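Review: Laden Play Kitchen Food Set
2025-11-29
By Raghda Awwad, Early Learning Reviews

The Laden play food set is sold to preschools and family centers for use in pretend-play corners. Our reviewers placed one set in a classroom of 17 children, aged three to five, and collected notes from the two lead teachers.

The pieces held up well to daily handling. Edges remained smooth, and no paint came away during routine cleaning with mild soap. Teachers reported that breakfast items were chosen most often – usually for games of café, with one child taking orders.

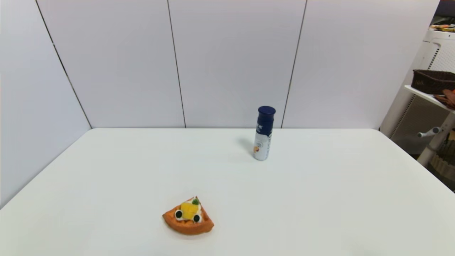 Storage is the weaker point. The supplied box has no dividers, and its lid must be pressed down at all four corners before it will close. Mireille Dabbas, lead teacher, moved the set to open trays within the first week and found that cleanup took less time.

The printed guide offers 15 activities. Most are suitable, although several assume one adult for every three children. Replacement pieces can be ordered singly.

Rating: recommended, with separate storage.

Contact the Reviews Desk | © 2025 Early Learning Reviews | Back to top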